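Search this site Enter keywords Go

In Praise of the Slow Local Train

I took the stopping train to Multau last month for the first time in years, and I have been pestering my friends about it ever since. The express gets you there in 70 minutes. The local takes the better part of an afternoon, calls at every platform along the river, and costs less than a decent lunch. I can't think of a better way to spend a day off.

My case for it starts with the windows. They open! You pull the top pane down and you get the smell of cut hay, and then the smell of the sawmill outside Wumden, and then the river, which smells wonderful in August. On the express you get air that has been through a filter and a view that goes by too fast to look at. I once rode it eleven or twelve times in a single winter and could not have told you the name of one village on the way.

On the local you learn all of them. The conductor calls them out, and people get on with tomatoes and bicycles and, at Bălan, a very large dog who plainly knew which seat he wanted. A woman across from me was going two stops to have her hair set. Two boys were going to the end of the line and back for no reason except that it was summer and they had a day pass. I wanted to shake their hands.

My old geography teacher, Horațiu Jitaru, used to tell us that you don't know a valley until you have been bored in it. I thought that was a terrible thing to say to fourteen-year-olds. I now think he was right, and I'd go further – an hour of looking at fields with nothing to do is one of the great pleasures still on sale to the general public.

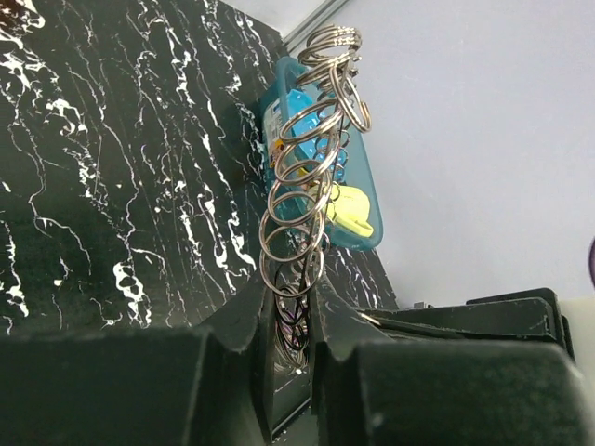

There is a practical side too. The line has 9 stops between Wumden and Multau, and most of those places have no other public transportation at all. The bus was dropped in January. If you are seventy-five and your eyes are going, the local is how you see the doctor, and it is how your granddaughter gets to school. Every few years somebody with a calculator notices that the midday trains run half empty and suggests cutting them. But a train at noon is what makes the train at eight worth taking, because you need a way home.

I'll grant the other side something. The cars are old, the heating has two settings, and a full one holds roughly 100 people if they are fond of each other. I waited a good while outside Grorkura for a freight train to pass, and a man in a business suit was not enjoying it. Fair enough. If I had a meeting, I would take the express as well. I'm glad we have it.

What I'd like is for more of us to use the local on the days when we don't have a meeting. Pack a sandwich. Sit on the left going out, for the river, and leave the newspaper at home. Get off somewhere you have never heard of – I recommend Grorkura, where the station café does a plum cake I have thought about daily – and catch the next one two hours later. You'll have walked up a hill by then, or talked to someone about their beans.

The summer timetable is pinned up at Wumden station and runs through the end of next month. The 2:15 has the good windows.

1999-08-15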